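**To:** depot-charging list
**Subject:** Re: Overnight charging of the Zillar vans – revised arrangements from May

Dear members,

Thank you for the replies received on the draft circulated last month. This message sets out the arrangements Pratura intends to adopt for overnight charging of the Zillar electric vans, and answers the points raised on the list. The earlier message is quoted further down for those who joined after it was sent.

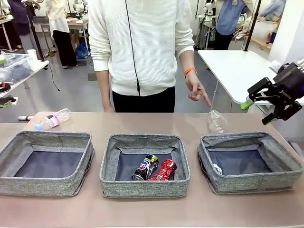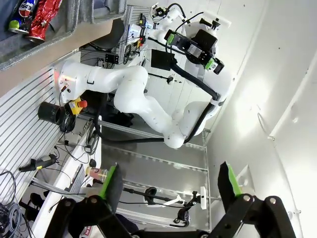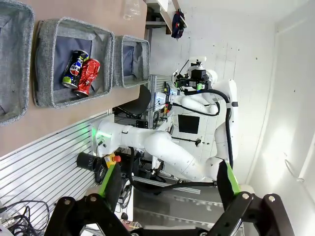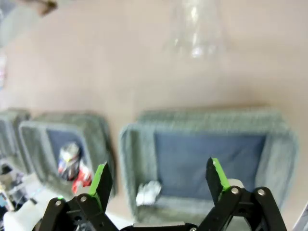 Flerance has asked whether the proposed charging limit would apply to vans that leave before six in the morning, and has pointed out that a van returning late with a low battery could not be made ready in time under the draft. The depot also considers that drivers should not be expected to change the limit themselves at the end of a shift.

Both points are accepted. The relevant part of the earlier message read as follows:

> We propose that all Zillar vans be charged overnight to 80 per cent only, with the limit set in Cù by the depot and not at the vehicle. Charging would begin at midnight, when the cheaper tariff applies, and would be shared equally between all vans connected at that time.
>
> A van would be charged to full only where the next day's route has been marked as long in the duty sheet. The depot would be responsible for marking the route before the end of the working day.
>
> Members are asked to say whether the midnight start causes any difficulty, and whether any depot still has charging points that are not connected to Cù.

On reflection, equal sharing was the wrong starting point. It is simple to explain, but it treats a van that is nearly full in the same way as one that has come back almost empty, and it takes no account of departure times. Cù is able to hold a departure time for each vehicle, and this will now be used.

**Revised arrangements**

The normal limit remains 80 per cent. This is the manufacturer's recommendation for daily use and it is sufficient for the great majority of town routes, including in cold weather with the cab heating on.

Each van will have a departure time in Cù. The system will give priority to vehicles that are due out first and share the remaining supply between the others. Depots will need to enter a departure time for every van, including spare vans. A vehicle with no departure time will be treated as leaving at nine.

A van due out before six may start charging as soon as it is plugged in. The extra cost of doing so at the evening rate will be met centrally and will not be charged to the depot's budget. We would ask depots not to use this for vans that could reasonably wait until midnight.

The limit will be changed by the depot office only. Drivers should plug the van in, check that the charging light on the vehicle has come on, and report any fault on the usual form. They should not alter the settings on the van's own screen, as these override Cù until the next time the vehicle is driven.

That last point has caused more confusion than any other. Where a van has been found in the morning at a lower level than expected, the first thing to check is whether a timer has been set on the vehicle itself. Several of the faults reported over the winter were put right by clearing that timer, and an engineer's visit was not needed. A short note on how to clear it will be sent to depots separately.

**Supply at Flerance**

Flerance has 4 charging points on a supply that was not designed for vehicle charging, and its position is different from that of the larger depots. Two of the points cannot be used at full power while the workshop compressor is running. The electrical contractor has advised that this should be handled by a load limit in Cù for the present, with an upgrade to the supply to be considered in the next financial year.

The load limit will be set remotely. It will not affect charging after the workshop has closed. Flerance is asked to tell us if the workshop hours change, including for occasional Saturday work, as the limit follows a fixed timetable and will not detect that the compressor is in use.

A request for a rapid charger has also been received. We are not able to support it at this stage. The cost of the connection would be considerable, and the vans are parked for long enough overnight to be charged at the existing points once departure times are in use. The request will be looked at again when a full quarter's records are available.

**Charging away from the depot**

Drivers may continue to use public chargers where this is needed to complete a route. The fuel card supplied with each van is accepted by most operators, but the price per unit varies widely and is sometimes several times the depot rate. Until further notice there is a monthly ceiling of £500 for each depot. Spending above that figure should be agreed with this office beforehand, except where a van would otherwise be stranded.

Receipts are still required. The statement from the card provider shows the amount and the location but does not always show the registration number, and without it the cost cannot be set against the correct vehicle.

**Cables**

Cables should be hung on the wall brackets after use and not left on the ground. A replacement costs a good deal more than many members suppose, and damage from being driven over is not covered by the warranty. Any cable with a cracked plug or exposed wiring must be taken out of service immediately and labelled, even if it still appears to charge the vehicle.

**What depots are asked to do**

Please send a list of departure times to this office by the last Monday before the change takes effect. The list may be in any format, provided that it gives the registration number, the usual time of departure and whether the route is marked as long. Where a van alternates between routes, give the earlier time.

Depots with charging points not yet connected to Cù should say so in the same message. Only one has come forward so far, and we believe from the electricity bills that there are others.

Replies on matters of general interest are best sent to the list. Questions concerning a single vehicle should go to the charging desk direct, with the registration number in the subject line.

Yours faithfully,

Charging Desk
Pratura Fleet Services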